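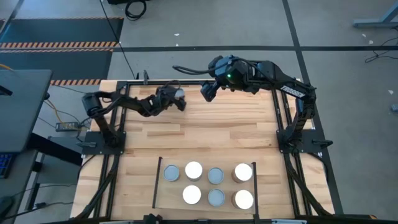

The two-armed table at Prinov, open day, before the speeches.

Cristóvão Antunes had been told the tour would take 16 minutes, and he had planned his lunch on that basis. By the time they reached the arms he had been given a lanyard, a tote bag from Siltine and a second lanyard.

"It sorts," said the guide.

"Sorts what?"

"Cans, today. It's learned from 3548 attempts."

Antunes wrote down 3548. He had come on behalf of Cemamance, which had a warehouse full of cans and a board that had recently read an article. His own position on automation was that it should happen after he retired, in July.

Someone from Chang, a rival with the same tote bag, asked how fast it was. The guide said speed was a conversation for the second phase. Antunes wrote down second phase and underlined it. The arms made a small considering noise, like his brother-in-law in front of a menu.

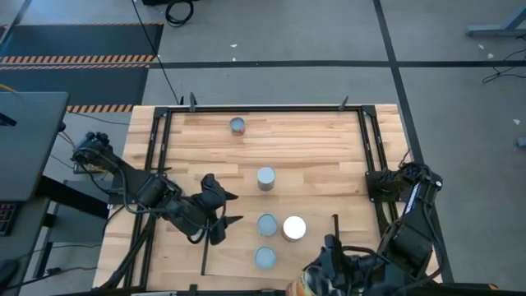 My aunt packed cans for 12 years, said a voice from the back, and she would have been home by now.

The guide laughed a little longer than was needed and asked if there were any technical questions. Antunes put his hand up. He wanted to know if the arms ever got bored. The guide looked at her tablet, said that was a very good question, and led them all down the corridor to see the forklift.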